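I've been paid in crypto once in my life, by a small design client, and I left it sitting in a Joveson wallet because I couldn't think what to do with it. At the time it was worth 461 pounds. Last month I looked again and it said 2,630, and I did what any sensible adult would do and spent a whole evening trying to buy things with it.

I started with garden furniture (we've needed a new bench for ages). Rastus, the online place I normally use, has had a little coin logo at the checkout since spring, so in went the bench, two cushions and a parasol base. The price was in pounds, the coin price sat next to it in grey, and a clock underneath gave me 60 seconds to confirm before the rate changed. I was still hunting for my phone when it ran out. The new price was higher. I tried again and it was lower, which was oddly thrilling!

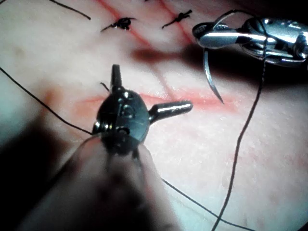

You do know you have to work out the gain every time you spend it, wrote Masha_on_the_hill under my last post, even if it's only a bench. Well, I sort of knew. I'd filed it in my head under things for later, and now I've got a spreadsheet with four rows in it and a headache.

The refund was the next surprise. The parasol base came with a crack in it, so I sent it back, and Rastus returned the money at the pound value on the day I bought it. Fair enough, I suppose, but the coin had gone up since then and I got a smaller slice of it back than I'd paid over. I read the terms afterwards and it's all in there, in paragraph 4.

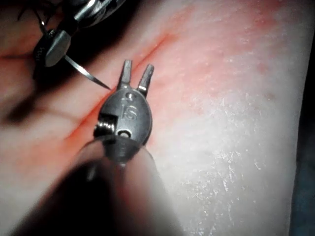
My other gripe is with wallet addresses. They're a great long string of letters and numbers and you're meant to check every one before pressing send, and I go cross-eyed halfway along. Two letters I can manage. Give me something like that IS stamped in the metal and I'd never send money to the wrong place again. Masson, the other wallet I tried, lets you save a nickname for each address, and I'd move over for that alone.
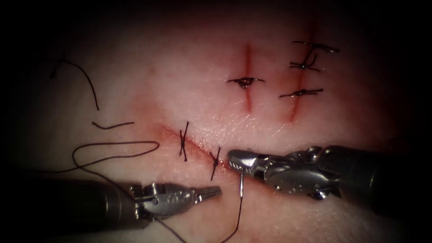
Fees are where I really lost patience. Moving my coins from Joveson to Masson meant a network fee, then a withdrawal fee, then a spread on top that I only noticed the next morning. Three cuts, same as in the pad up there, and I was the one on the table. On a big sum you'd shrug it off – on a bench it's the price of the cushions.

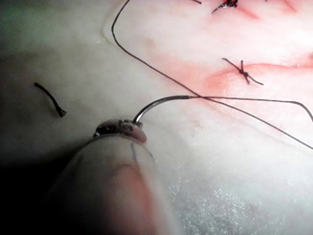 Just get the Pradau card and forget about it, says pennyfarthing62 in the comments, it swaps to pounds when you tap and you never see a clock. I've had a look and it does sound easier, though there's a monthly charge if you spend under a certain amount, and I'm not sure I want a reason to buy more garden furniture. I've sent off for the leaflet anyway. The bench is lovely, by the way, and it's rained every day since Monday.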